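About Skimska

We make sweaters, and we love it! Skimska is a small knitting mill on the river side of Gorkent, in the long brick building that used to be the Callow rope works. If you have ever come in by the back road you have gone right past our loading door (it's the green one, and in May it is usually propped open to let some air in).

It all began with 2 secondhand knitting machines and a lot of borrowed yarn. The first winter we made hats, nothing else, and sold them at the Gorkent market from a folding table. People kept asking for sweaters to go with the hats – so we learned to make sweaters. The early ones had necks so tight you could barely get your ears through. We kept one, and it hangs by the time clock.

Today we knit 300 sweaters in a good month, every one of them put together and checked under our own roof. We still get excited when a new color comes off the cones. Ribbing is our favorite thing to talk about, so be warned if you stop by! A good rib stretches over your hand, hugs your wrist and springs back, and getting there takes more tries than you would think. The rib we use for most of our cuffs went through three winters of test knitting before we put it into the line.

Our heaviest pullover is the Baloyi, named after the street where we rented our first room. It's thick, it's warm, and it will take its time drying, so lay it flat on a towel and leave it alone overnight. The Callow is lighter, with a longer body and a plain neck, and it does well under a raincoat.

We also mend. Send us any Skimska sweater, however old, and we'll fix elbows, dropped stitches and moth holes for the price of the return postage. Last year 1194 pieces came through the mending room, including a few hats from that very first winter – what a treat to see those again!

The mill shop is open from ten in the morning until four, up the stairs and to the left. Seconds are in the big bins by the window, and the kettle is always on.

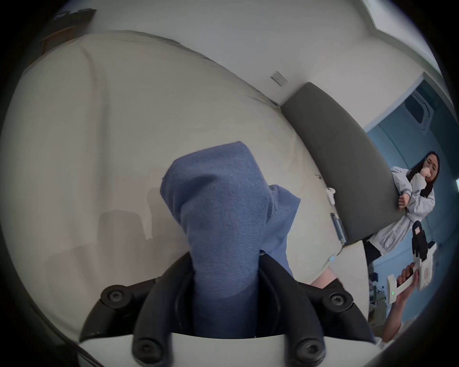

Blue knit with a folded ribbed cuff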